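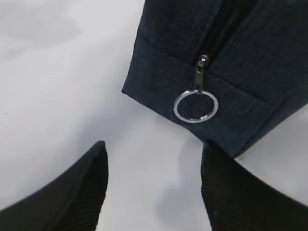
Navy weave and zipper, close up

Retreats & Quiet Days > First-timers

Thread: Eight days of silence, how silent is silent?

Started January 2025

mrs_lintel wrote:
I've signed up for the eight-day directed retreat at Chiriac House in Clarngate this May. The deposit is paid ($100, nonrefundable, which I assume is how they keep people from coming to their senses). I have done weekends. I have done a Lenten day of recollection where the silence lasted until somebody's grandson called. I have never done eight days.

The letter says "an atmosphere of silence is maintained throughout." Maintained by whom? Can I say thank you in the lunch line? If I step on a person's foot, do I apologize with my eyebrows? My husband has a bet with our daughter on how long I last and neither of them will tell me which one has the over.

Also it says phones "are best left at home." Best left or left?

Not trying to get out of anything. I'd just like to know the rules before I break them.

Pewter_Pat wrote:
Been to Chiriac four times. You can say thank you in the lunch line. Most people nod. After a couple of days you will find that you prefer the nod.

Phones: they mean left, but there's no frisking. I keep mine in the glove compartment, turned off, and walk past the car more than strictly necessary.

hollis_b wrote:
They're softer about it than they used to be. When Radu Munteanu ran the place you handed the phone in at the desk and got it back with your car keys at the end. One man tried to hand in an old one and keep his real one, and Radu took both and thanked him for his generosity. Current policy is a laminated card that says please.

I preferred the desk. If you leave it up to people they'll be up to something.

Pewter_Pat wrote:
You would prefer the desk. You'd prefer a moat.

hollis_b wrote:
A moat would be restful.

mrs_lintel wrote:
My mother is 84 and lives alone, so I can't be completely out of reach. I can give her the house number but she won't call it. She doesn't like to bother a retreat house. She'll fall down the stairs and wait politely until the closing Mass.

tamsinQ wrote:
Then bring the phone. This is the sort of thing that makes people quit going on retreat, honest to goodness. You have a mother. Put it on silent with her number let through and check it after supper. I did the whole thing last year with two teenagers at home and texted them every night at 8:30 and God seemed to manage.

hollis_b wrote:
I'm sure He did. The question is how you managed. I'm not being snide (I am a little). If you know a text is coming at 8:30 then from supper on you're waiting for the text. I know this because I used to do it with baseball scores.

tamsinQ wrote:
With respect, your baseball scores aren't my kids.

hollis_b wrote:
Fair. The Pirates were also a source of worry but I take the point.

gradual_psalm wrote:
Former staff here, two summers in the kitchen at Chiriac. Tell your director about your mother at the first meeting. They get it constantly. The desk will take a call from her and somebody will come find you, and they'll call HER once a day if you ask, and she'll probably enjoy it. We had one gentleman whose mother ended up on better terms with the front desk than he was.

What they don't love is people answering phones in the hallway on the second floor. The walls on the second floor are a rumor. I have heard a man close on a house.

mrs_lintel wrote:
That is very helpful, thank you. I hadn't thought of having them call her. She'll be thrilled. She'll tell them about her hip.

Next question. Books. I was going to bring several. The letter says "Scripture and perhaps one other." I have a 372-page life of Teresa of Avila that I've been meaning to finish since before the pandemic. Does that count as the perhaps one other?

Pewter_Pat wrote:
It counts as a place to hide. First retreat I brought five books, arranged on the windowsill in order of holiness. My director looked at the windowsill, then at me, and asked which one I was using to avoid the psalm she'd given me. It was the third one.

oldblueshoes wrote:
I'll stand up for books. Not everyone can sit with four verses for an hour. By minute twenty I'm redecorating the chapel. A bit of spiritual reading before bed keeps me from lying there composing letters to the bishop. If your director says no, put it away, but pack the thing.

hollis_b wrote:
Four verses for an hour is the whole retreat.

oldblueshoes wrote:
And some of us are redecorating the chapel for the whole retreat, Hollis. I'm putting the font by the door this time.

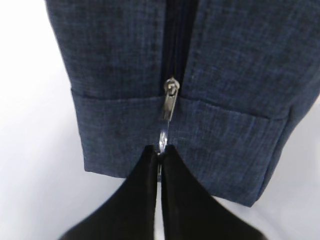 9 min read

gradual_psalm wrote:
Moving the conversation along before someone moves the font. If it helps, here's how a day went when I was there. I doubt it's changed much.

Morning prayer in the chapel, optional, attended by the people who were up anyway. Breakfast in silence. You meet your director for half an hour or so at whatever time you're given, and that's the one real conversation of the day. Mass before lunch. Afternoon is yours, which sounds wonderful and is the hardest part for nearly everyone. Supper, in silence, with music on. Holy hour. Bed, or the parking lot if you're Pat.

Four or five prayer periods fitted in wherever you and your director decide. You'll be tired. People expect to come home rested, and they come home having slept more than they have in years and looking as if they'd moved a piano.

mrs_lintel wrote:
Music at supper?? What kind of music?

gradual_psalm wrote:
Flute, mainly. There was a cassette and then there was a CD of the cassette.

Pewter_Pat wrote:
The flute is the penitential part.

worna_st_anne wrote:
Can I put in a contrary word? I went to Chiriac from our parish in Worna a few years ago with a group and I hated it. Everyone here talks as if silence is a spa treatment with a bit of grit in it. I was eight months out from losing my brother and the silence was horrible. I didn't hear God, I heard the refrigerator. I left on day four. I'd have liked someone to tell me beforehand that leaving was a thing a person could do.

mrs_lintel wrote:
I'm so sorry about your brother. Thank you for saying it.

hollis_b wrote:
I'm sorry too. I'd have said stay, a few years ago, and I'd have been wrong to say it.

Pewter_Pat wrote:
Did your director know, about your brother?

worna_st_anne wrote:
I put it on the form. I don't think he'd read the form. He was a nice man and he gave me Lazarus on the first afternoon. I went back the next year, different house, weekend only, with a director I'd talked to on the phone beforehand, and it was all right. It was good, even. So I'm not against it. I'm against people being signed up for the deep end by enthusiastic friends with a van.

tamsinQ wrote:
This is my point about the phones too, said better. It isn't cheating to know your own limits.

hollis_b wrote:
I don't think it's the same point. Grief is one thing and wanting to check your messages is another. But I'll leave it, I've been told to be agreeable in 2,000 words or fewer.

gradual_psalm wrote:
mrs_lintel, you can ask for a director by name. If Bianca Iordache is still giving retreats there, ask for her. She reads the form. She reads it and then she asks you about the line you left blank. She is also the only one who'll send you outside to walk if you look gray.

mrs_lintel wrote:
I left two lines blank. Oh dear.

I've emailed to ask for her. The booking goes through that Skisent thing, and it asked me to rate my retreat experience before it would let me send the message. I gave it four stars on faith.

oldblueshoes wrote:
Four! What did they do wrong?

mrs_lintel wrote:
The flute.

Pewter_Pat wrote:
Practical stuff while we're at it. Soft shoes, the hallway floor squeaks and people will know your habits. A sweater in May, yes, the chapel keeps its own calendar. Your own tea if you're particular. An alarm clock that isn't your phone, and please not one that ticks. A notebook, if you write. I don't, I find I start writing for the biographer.

tamsinQ wrote:
Snacks. No one has mentioned snacks. Supper is at 5:30.

gradual_psalm wrote:
There's a fruit bowl out all night. But nothing that crinkles, tamsin, I beg you. Remember the walls.

hollis_b wrote:
I once listened to a full sleeve of crackers through Gethsemane.

mrs_lintel wrote:
Update, the house wrote back. Bianca Iordache is giving retreats in May and I've got her. They'll call my mother every day after lunch. I told my mother and she wants to know if she's expected to be silent too, and if so she'd like it noted that she wasn't consulted.

Teresa is coming with me but she'll stay in the suitcase until I'm told otherwise. Phone still undecided. I'm leaning toward Pat's glove compartment.

Pewter_Pat wrote:
Park far away. I can't stress that enough.

worna_st_anne wrote:
Glad you got her. Will you post when you're back? Or not, if you don't feel like it.

mrs_lintel wrote:
I will. My daughter says she'll tell me who had the over once I'm home.

oldblueshoes wrote:
Does anyone know if the side chapel at Chiriac is still that green?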